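Cirkach Throwing Frame, seated, adjustable

In stock, ships from our Mustcombe warehouse. Medal season is coming so order early, September sells out every year.

Built for seated shot put, discus, javelin and club. Same frame for all four, just move the pole. Club level up through national meets. Steel base, welded not bolted, powder coat in black or red. Seat plate takes any flat cushion up to the legal height, cushion not included (see below).

What you get
Base frame with four tie-down points
Holding pole, straight, with clamp
Foot rest, slides and locks
Two straps for the thighs, one for the waist
Hex keys, spare clamp bolt, bag for the small stuff

Specs
Rated load: 300 lb
Pole adjustment: 17 positions, front or side, left or right hand
Weight of frame: 50 lb without the pole
Price: $800, shipping extra, quote at checkout

Pole swaps sides with one hex key. Takes a couple minutes once you've done it before, longer the first time. Do it before you get to the call room. Officials will measure the seat height and check the pole for flex, so bring the frame in its competition setup and leave the loose parts in the bag.

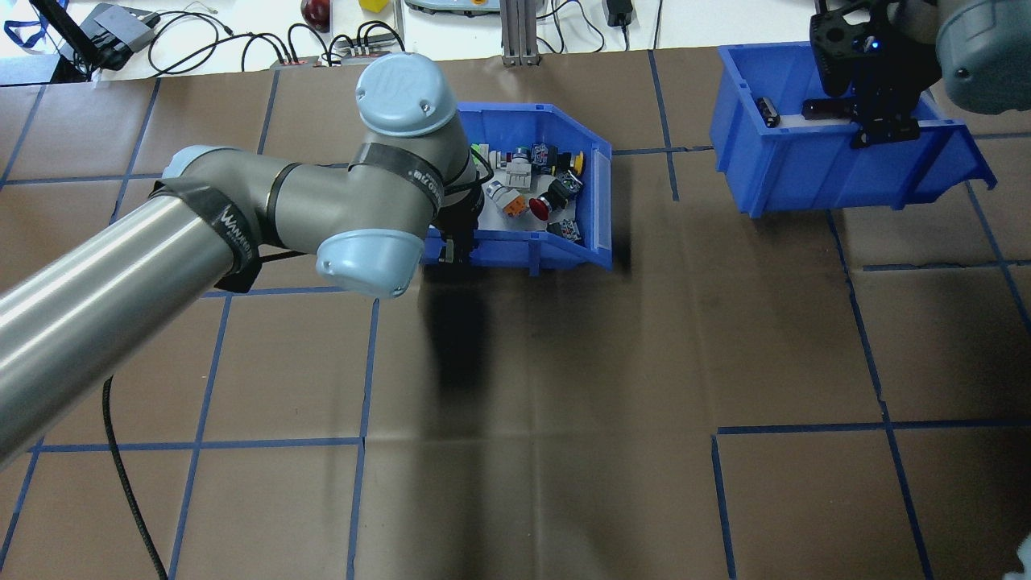 Straps are the nylon kind with a cam buckle. Hook and loop is available if you ask, same price, but it wears out faster with sand and chalk in it. Replacement sets are on the parts page. Tie-downs are NOT in the box, most throwing circles have their own and the hook sizes are all over the place. Check with your meet host.

Youth athletes: get the Hung seat insert. Narrows the seat and brings the back forward. Fits this frame and the older Vurkonano one, doesnt fit anything else we carry. Short-stature athletes who throw standing don't need this frame at all, look under implements, we have the lighter shots and javelins there.

Cushions: firm foam, two thicknesses. Measure with the athlete sitting on it. Foam packs down over a season and your height changes, so measure again in spring.

From a coach
"Had ours three seasons. Paint is chipped at the feet, welds are fine. Wish the bag was bigger. I have five throwers on one frame and we mark each pole position with tape, saves a lot of arguing." Kanini Lukumay, club coach

Shipping and returns
Frame goes by freight, two boxes. Somebody has to sign. Check the base for bends before the driver leaves and write it on the slip if theres a problem. Returns OK if unused and in the original boxes, you pay freight back. Custom colors no returns.

Clubs and schools buying more than one, email Juraj Skála in sales for a quote. Purchase orders fine. Include your delivery address and if you have a loading dock or not. Phones close at 4 pm.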